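I drove over to Coltwood for the Sayegh open day on Wed 21 October, mostly to get a look at the Hovider two-arm table before our shop in Skudton puts any money down. I stayed a good deal longer than I meant to!

Lena Witkowska ran the demonstration, and she was patient with all of us, even the fellow who kept asking if it could fold shirts. The job that afternoon was sorting donuts on a pair of blue plates, big ones and little ones, which sounds silly until you think how awkward a round thing is for two flat fingers.
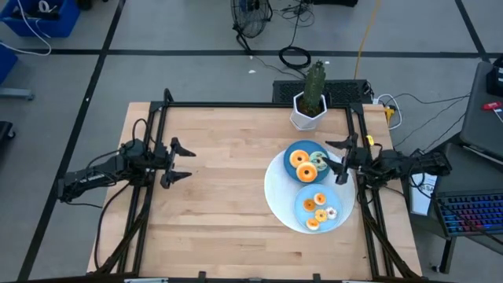
The Hovider table at Coltwood, right arm over the upper plate.

I liked the build very much. The arms sit on a plain black aluminum frame with a butcher-block top, and you can walk up and see every motor and cable. I'd want those cables tidied before one came home with me – there are loops of them hanging near the base, and I am a person who catches a sleeve on things. The right arm comes down close to the plate rim, so you do find yourself holding your breath a little.

Lena let us stand there for 25 minutes and never hurried anyone along.
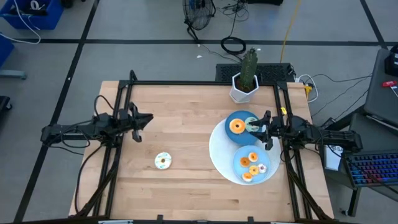 Can you go if you're not a buyer?
Anyone can sign up, and there's no charge. Leszek Makowska keeps the list, and each session takes 17 people. The next open day is in May.

I'm giving it four stars, with one held back for the cables.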